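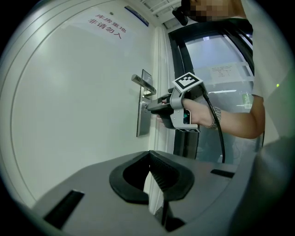 Telside, October

Category: Bench Skills > Hand Tools and Sensors > Chapter 4

Chapter 4. Setting Up and Looking After a Hand-Held Gripper Pair

Door handles first. Always start a new pair on a door handle. It's a dull job but a lever shows up most of what's wrong with the kit: jaws out of line, a marker working loose, a cable too short for the reach. The operator has an arm out and the gripper aimed straight at the lever, with the square marker on top tilted up and the cable coming out of the back and over the hand. Look at that cable before anything else. It hangs in a long curve. Good. A tight cable pulls the tool off line and you'll spend an afternoon blaming the jaw.

What you need for this chapter: the pair, a soft cloth, the small hex keys, a spare set of finger pads, the log sheet. Section 4.2 also needs a flat table.

4.1 Before power

Markers. Wipe them, dry cloth only. Press each corner of the plate with a thumb, no movement allowed. A lifted corner tips the pattern and the tracked position goes with it. Don't tape over a marker, the shine is as bad as the dirt. Jhosep Guzmán at Pranex makes his trainees do both grippers even when only one is going out. Copy him.

Pads. The rubber piece with the V notch takes all the wear. Run a fingernail down the centre ridge. Smooth in the middle and sharp at the ends means change it. Change both sides together, never one. Old pad against new closes crooked and the fault looks exactly like a bent jaw.

Bracket. Check the screws where it wraps round the housing. Snug, not hard. People over-tighten here and strip the thread, then its a new housing.

Cable. Follow it by hand from the rear of the gripper to the plug. Feel for kinks. Leave a loop over the back of the hand and fasten nothing to a watch strap or sleeve.

4.2 Zeroing the jaw

Close fully on nothing, read the value. Open fully, read again. Write both down before you touch any setting. Fermín Gallardo's bench notes for the Flernetti pair give 101 closed and 2969 open; yours will differ, what matters is that they come back the same next time. If the closed value drifts, go back to the pads. If both drift, suspect the mounting and see section 4.5.

Fault code 503 on the Han control box is lost marker. Nine times in ten it's a hand or a cable across the pattern. Change the grip, try agian, then start cleaning.

4.3 The handle test

Approach level. Close on the lever, hold, let go, step back. Repeat with the other hand. Compare the two tracks on the log sheet before moving on to drawers (Chapter 5).

Last updated: October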